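Section 3: Planning and Budgeting for a Two-Arm Bench Cell

Read this section before you place an order. It covers the Kinetti bench cell with two arms and parallel grippers, supplied through Drikano. Sections 4 to 6 deal with unpacking, wiring and first power-up.

3.1 Before you start

You will need:
- a floor plan of the room with the position of sockets and doors
- a sample of every item you want the cell to handle
- the name of the budget holder who will sign the order

3.2 Working out what to order

1. Write down each task in one line, for example "pick up stapler, pass to second arm, place in tray". Tasks that need a hand-over between arms require the two-arm kit.

2. Measure each item at its widest and narrowest gripping points. Compare both with the opening range on the gripper data sheet. Leave a margin at the wide end so that the fingers can clear the item on approach.

3. Weigh each item. Use the heaviest figure, and add the weight of the gripper itself when you check the arm's payload.

4. Choose the fingers. Plain fingers suit boxes and flat-sided parts. Rounded or smooth bodies may need padded fingers, which are ordered separately.

5. Decide whether you need wrist cameras. They are fitted at the factory. Adding them later means returning the arm.

Note: Order spare fingers with the first delivery. Edges chip and wear in normal use, and a single set sent later carries the full delivery charge.

3.3 Setting the budget

1. Start with the base price on your quotation from Drikano.

2. Add £1,402 for the second gripper and its cable set.

3. Add £594 for the spares pack (fingers, screws, one wrist cable).

4. Add the cost of the table and guarding if you are not using your own.

5. Add staff time for commissioning. Allow 7 working days for one trained person. The Funolthorpe site used all of them, mostly on hand-over positions.

6. Check the expiry date. Quotations are held for 28 days. If your budget year closes in March, ask for the quotation in February.

Caution: The base price does not include a risk assessment. Do not run the cell until one has been completed for your own room and your own items.

3.4 Planning the table

1. Allow enough surface for both arms to reach a shared area in the middle. Keep trays and boxes out of this area.

2. Pick a table top with a plain, matt finish if you are using wrist cameras. Patterned tops can be used, but allow extra time for setting up the vision software.

3. Fix the table to the floor or to a wall rail. A table that shifts will put both arms out of position.

4. Run a trial with your sample items before you confirm the order. The Lau demonstration room can be booked for a half day. Take at least two of each item so that one can be held while another is on the table.
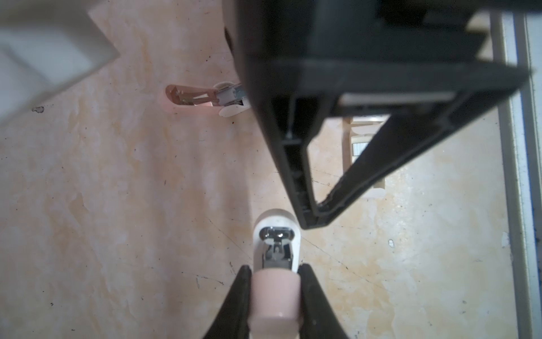

Fig. 3-2. Two-gripper trial with pink and white staplers, from the wrist camera.

5. During the trial, check the clearance between the two grippers at the closest point of the task. Record it on the planning sheet.

6. Repeat the trial with the item turned round. If the grip position changes, list it as a separate task in 3.2.

Note: Trial results apply only to the fingers fitted on the day. If you change the finger type on your order, book a second trial.

3.5 Placing the order

Send the signed quotation, the planning sheet and the floor plan together. Orders received without a planning sheet are put on hold until it arrives. Keep a copy of all three for the installer, who will ask for them on arrival.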